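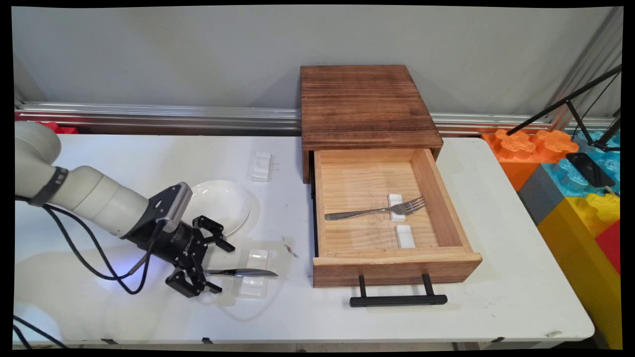
Campsite food is the start of most of the trouble I've had with wild animals, and I say that as someone who spent years telling everyone else how to store theirs. When we eat at home we barely think about where the food is. A white bowl goes on a white table, the knife gets laid across its little white holder so the blade stays off the tabletop, and everything to do with the meal stays in one small patch. Take the same meal outdoors and it spreads. There's a pan by the tent door, a bag of bread in the porch, a smear of butter on the grass where somebody wiped the knife, and by midnight a fox has found all of it. So before we get on to maps of animal activity and the rules on lockers, I want you to think about how far a meal travels once it has no table to sit on.

I learned this at Ollier, which was my first proper ranger's job and which I loved, leaks in the hut and all. We had 48 pitches along the edge of a beech wood, a row of bins by the gate, and a very confident set of badgers. My boss was Nataša Karagiannis, and on my first evening she walked me round the pitches just after supper and told me to keep my mouth shut and use my nose. I could smell sausages, naturally. Then washing-up water, tipped behind a hedge. Then something sweet that I couldn't place at all until we came to a child's cagoule hanging on a guy line with half a flapjack in the pocket. Nataša left a polite note on that one, and we moved on.

I still do that walk with every group I teach, and I'd like you to do it too, even if the nearest thing you have to a campsite is a park with picnic benches. Go after people have eaten. Go slowly! You'll miss nearly all of it if you go looking for litter, and an animal isn't looking for litter either.

What this chapter covers

Chapter 4 dealt with animals that meet people by accident, on paths and roads. Chapter 5 is about the ones that come to us on purpose, and what brings them is nearly always something to eat. We'll look at foxes, badgers, gulls, crows, rats and wild boar, with a shorter section on bears for those of you who hope to work abroad. We'll go through how an animal learns that a place means food, how long it remembers, and what a site can do to make itself boring again. I've left deer out because they get a chapter to themselves, and I've left out feeding stations for photographers, which really belong with the material on permits.

You won't need any biology beyond what was in Chapter 2. If you skipped Chapter 2 (people do), go back and read the part on smell, at least.

Some words you'll meet

An attractant is anything that draws an animal in. Food is the obvious one, but toothpaste counts, and so do sun cream, pet bowls, cooking oil soaked into a picnic bench, and the bag that used to have bacon in it. Students always want a full list of attractants and I always refuse, as it would go out of date the next time somebody invents a lip balm.

Food conditioning is what we call it when an animal has been fed, by accident or otherwise, often enough to connect food with a place or with people. Habituation is different, and you'll lose marks if you mix the two up. A habituated animal has stopped bothering about us. It may walk past your tent without wanting anything. A food-conditioned animal wants something, and that makes it push. You can have either one without the other, though on a busy site you'll often get both in the same fox.

Storage means keeping attractants where animals can't reach them or, better, can't smell them very well. Lockers, hard-sided boxes, car boots and hanging bags are all storage. A tent is not storage. I can't put that strongly enough — a tent is a cloth wrapper with a person in it.

The Gosura notebook

I'll be coming back to one set of records throughout the chapter, so I'd better introduce it. Gosura is a small upland reserve with a single campsite, and the wardens there kept a notebook of every animal visit they saw or found signs of. It has 1,069 entries. Tianyou Luo typed the whole lot up while he was a student of mine, and he was kind enough to leave the spelling alone, so you get "badjer" for two whole pages and then, without comment, badger.

The entries are short. A typical one gives the pitch, the animal, what was taken and the initials of whoever wrote it down. Some of them just say "bread again". The last entry is dated 18/03/2021 and concerns a crow and a packet of soup, and I've grown very fond of it.

You should know the weak points of a record like that before you lean on it. The wardens wrote down what they noticed, and they noticed more on dry mornings when they were out and about. Gulls are loud and rats are not. February has hardly any entries, which tells you that the wardens were indoors and that there were very few campers, and leaves you guessing about the animals. Sem Leemans, who teaches the statistics half of this course, will have more to say on all that in the second section, and he'll say it more tidily than I would.

Before you read on

Find somewhere people eat outdoors and visit it twice, once soon after a meal and once early the next morning. Write down what you smell before what you see. Note anything that has moved, been torn or gone missing, and try to say which animal was responsible, with a reason. A guess is fine as long as you mark it as a guess.

Bring your notes to the first session and swap them with someone who went to a different place. When I last ran this, Xiuying Xu had done a seafront and So-ying Liao had done a motorway service area, and they argued happily for most of an hour over whether a chip counts as one attractant or two if the gull only wants the salt. I never did settle it for them. We'll start section 5.1 with bins.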